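Zilent changed the Pilex hard seltzer recipe?? (166 cals now)

hopsnrust
31 Jan 2020
Ok so grabbed a 12 pack of the Pilex black cherry last night and its not the same. Sweeter. Checked the can, says 166 calories. Pretty sure the old ones were way under that. Same price, same art on the box. Anyone else?

canned_goods
Was wondering if it was just me. The lime one too. Has a candy thing going on at the end.

tallboy_terry
They didn't change it. You're drinking Pilex Plus, which is the stronger one. Came out in September. Box is almost identical, little silver stripe along the bottom.

hopsnrust
No silver stripe on mine. I looked. Just says Pilex. Still have the box out in the garage.

tallboy_terry
Look at the short end of the box, not the front. They put it on the short end in my state.

hopsnrust
Short end says nothing. UPC and the recycling stuff.

Maltese_Cross
I stock a cooler for a living (not for Zilent). What we got told is they moved the canning for the west half of the country over to the Begum plant and the sugar base is different there. East still comes out of the old place. So you're both right depending where you live. Check the bottom of the can — B in front of the date code is Begum.

canned_goods
B on mine. well there you go

tallboy_terry
"what we got told" isn't a source. Sales reps say all kinds of stuff. My rep told us Dileo was going to be the next big thing and we had 4 cases of it sitting there til the codes ran out

Maltese_Cross
Dileo was fine! Bad cans, decent beer. And I'm not asking you to take it on faith, flip a can over.

tallboy_terry
Flipped. No B. Tastes the same as it always did. So all I can say is mine didn't change.

seltzer_skeptic
its fizzy sugar water with booze in it guys. drink a beer

hopsnrust
Thanks, very helpful. Mine has the B too btw. Kinda annoyed they'd do that and not say anything on the box. I only started buying these becuase they weren't sweet.

lowgravity
Did a side by side, had 2 old cans in the back of the fridge and picked up new ones. Poured in plain glasses, wife swapped them around so I didn't know which. Got it right 3 out of 3. New one is a bit darker too, sort of pink where the old one was nearly clear. Carbonation softer. I'd still drink it but not my first pick anymore.

canned_goods
3 tries isn't a lot

lowgravity
Ran out of old cans

Maltese_Cross
Pink fits. The old base had no color at all. Cherry only though, lime should look the same either way.
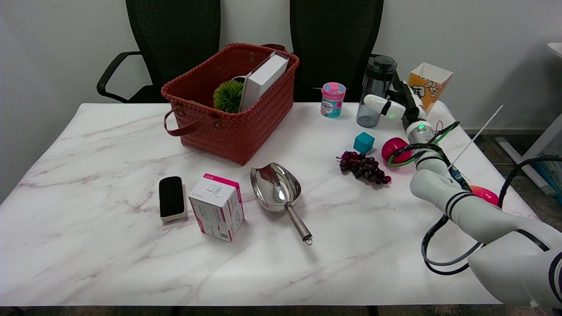

newbie_brews
Reading this whole thing and still confused. How do I tell which version I'm getting before I buy the box?

Maltese_Cross
Look for the date code on the outside of the carton, by the handle cutout. Same letter as on the cans — B means Begum. If the code is smudged ask them to open one, most stores will for a 12 pack.

tallboy_terry
Good luck getting the grocery store near me to open anything.

newbie_brews
Thx. Mine's a B. Bought it anyway, was on sale

hopsnrust
Wrote to Zilent through the form on their site. Got the auto reply. Will post if a person gets back to me.

seltzer_skeptic
they'll send you a coupon for more of the pink stuff

lowgravity
I'd take the coupon tbh

canned_goods
Same. Anyone tried the grapefruit since the switch? Haven't seen it out here in weeks, shelf tag is still up but the slot's got tea in it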